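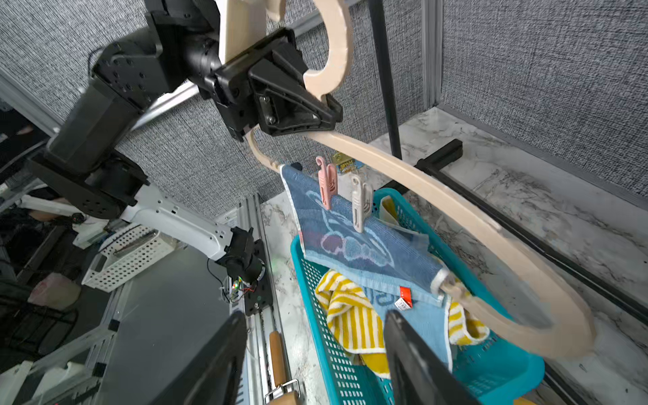
Does it really let go when you hit the stop button? Lemlem Workneh asked me that by email, and she wanted a yes or a no before reading anything else. Yes. On the early Skovon gripper drives it really does, and the Bernska hold module on this page is what I sell to fix it.

Bernska Hold Module for Skovon two-finger grippers
In stock, ships from our shop
Fits: Skovon wrist units with the six-pin motor plug
Does not fit: Jeneck wrists (see further down, please, before you order!)

What goes wrong

I'll tell you how I found it. I had a pipe offcut in the gripper, up over the table, and the arm was creeping in a direction I didn't like, so I smacked the red button. The arm stopped beautifully. The fingers opened. The offcut came down on the edge of the table and then on my shoe (I was wearing proper shoes, thank goodness) and I stood there feeling pretty silly, as I'd always told people the stop button was the safe thing to press.

The early drive cuts motor power on a stop, which is fine, but the finger gears are loose enough to be driven backward. So once the motor quits pushing, anything springy or heavy between the fingers can push them apart. Soft stuff often stays put just from friction, and that's how the fault hides for months. You run laundry and sponges all through August and think everything is great, then you pick up something with some spring in it and off it goes.

What the module does

It's a little spring brake that sits between the motor and the finger gears. With power on, the brake is held open and you won't notice it at all. When power drops, for any reason, it clamps within 20 milliseconds and the fingers stay where they are. Stop button, pulled plug, blown fuse, a cable that finally gave up, they all end the same way.

I rate it for holding a 910 gram load with clean, dry pads. Please stick to that. I know it'll hold more on a good day and I still don't want you planning your work on a good day. 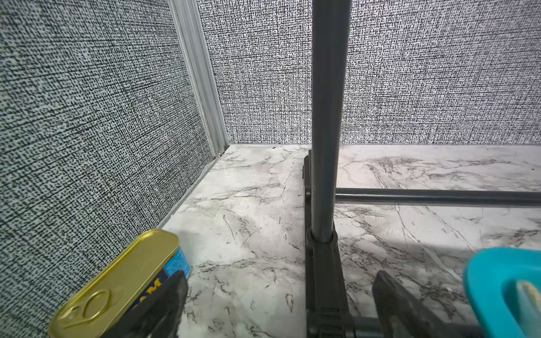
The pads deserve a mention before the brake gets all the credit. A brake stops the gears from turning, and that's all it can do, so if your pads are polished or greasy the load slides out between two perfectly motionless fingers and you'll write me an angry email. Some wear is normal. The left finger there has a slightly scuffed face, and I'd run one like that without losing sleep, but I'd wipe it down and do the tug test with it first. Cans also make me more careful than most things. Lying tilted the way that one with the gold lid is, a can gives flat fingers very different amounts to hold onto depending on how you come at it, and a grip on the rim is a grip I wouldn't trust through a power cut.

The tug test

Do this after fitting, and again any time you change the pads. Keep the arm low, with nothing fragile under the fingers.

1. Close on something that doesn't matter, at your usual grip force.
2. Lift it just clear of the table.
3. Stand to the side and press the stop.
4. Wait a moment, then pull down gently on the object. Hands on the object only, never between the fingers.
5. If it slides, clean the pads and start over. If the fingers spread, the brake isn't seated, so take it back out and check the spring.

Genivaldo Pimentel does his with a sock full of rice, and I've switched to the same thing. Much kinder to the toes!

About the spring (the batch I messed up)

OK, so my own fault next. The first batch of modules went out with a Hollmann spring that was a touch too long for the housing. It would sit crooked if you tightened the cover unevenly, and a crooked spring means a brake that only half closes. Two of them came back to me. I've stopped using that spring completely, and everything shipping now has a blue dot of paint on the cover. If yours has no dot, write to me and I'll send a new spring and cover for free, and until it arrives please treat your gripper as if it had no brake. I should have caught it on the bench and I didn't.

Getting things out again

A clamped brake holds onto whatever's in there, including a sleeve or a fingertip. For that there's a release tab on the side of the module. Push it in and hold it, and the fingers move freely by hand. Support the load before you touch it, obviously, as it's going to drop. Everyone who works near the arm should know where that tab is and should have pushed it at least once, gloves on, with the power off.
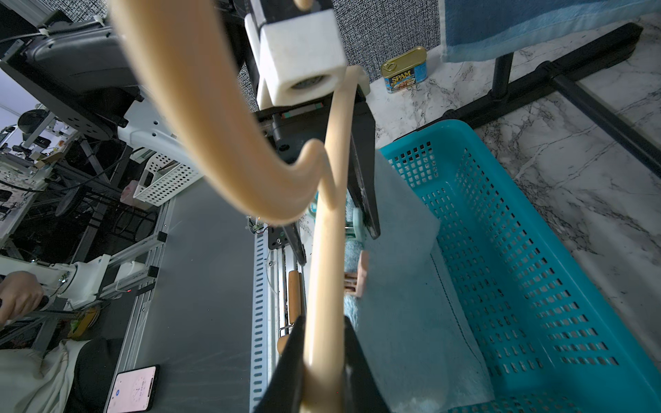

Hoses and tubing are worse than anything solid, according to Illia Shevchuk, who had a coil spring back on a stop, whip clean out of the fingers and knock a cup across the room. He wanted to know if the module would have prevented it.

Partly, I think. With the fingers locked, a coil can't spread them, and that's the bit that got him. But a bent tube is still trying to straighten itself, and it can twist or creep through the grip even with the brake on. If you handle tubing, let the bend relax before you lift, and keep your face out of the space it would swing through. I'd also run the tug test with a piece of the very tube you use and forget the rice sock for once.

Jeneck owners

Sorry, still no. The plug fits, which is the annoying part, but the wiring behind it is different and the brake stays open when it ought to close. Cauã Prado tried it and told me the gripper behaved perfectly right up until he pressed stop. I'm working on a Jeneck version and I'm not going to promise a month.

In the box

Hold module with blue-dot cover
Spare spring
Cover screws and the key for them
Printed card with the tug test, for sticking on the wall near the arm

Questions go to me directly through the contact form. Tell me which wrist unit you have and what you're picking up with it, and if something has already been dropped, tell me that too.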